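Rokden Wipe-Clean Table Covering

Rokden is a coated cloth for kitchen and dining tables, sold by the metre from the roll or cut and hemmed to fit. The coating is on the upper side only. The back is a soft brushed cotton that keeps the cloth from sliding and takes some of the knock out of plates and pans.

Width on the roll is 140 cm. Round tables can be ordered as a circle with a bound edge. Measure straight across the widest part of the top and add twice the drop you want at the side. Most people choose a drop of 15 to 20 cm.
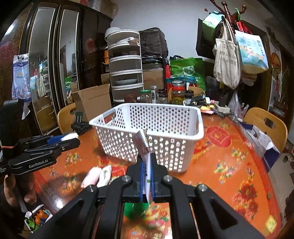
White plastic basket on a patterned orange and red cloth.

Care

Wipe with a damp cloth and a little washing-up liquid. Do not use bleach, scouring cream or anything with acetone in it. The cloth can be machine washed at 30 degrees, but should not be tumble dried or ironed on the coated side. Fold marks drop out after about 4 days on the table. Use a mat under hot dishes.

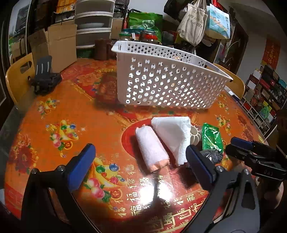 Berwyn Wogan

Ordering

Cut lengths start at 80 cm and go up in steps of 10 cm. Lengths cut to order cannot be returned unless faulty. Hemmed and round cloths are made up in our Leveck workroom and take a little longer than plain lengths. Delivery is by parcel carrier, with the cloth folded; ask for it on a tube if you would prefer no creases, for which there is a small extra charge.

Colours vary slightly between rolls, so please order everything you need for one room together. Samples are posted free, up to three per household.

Stock code: 545
Related: Castex table felt, Pacheco non-slip underlay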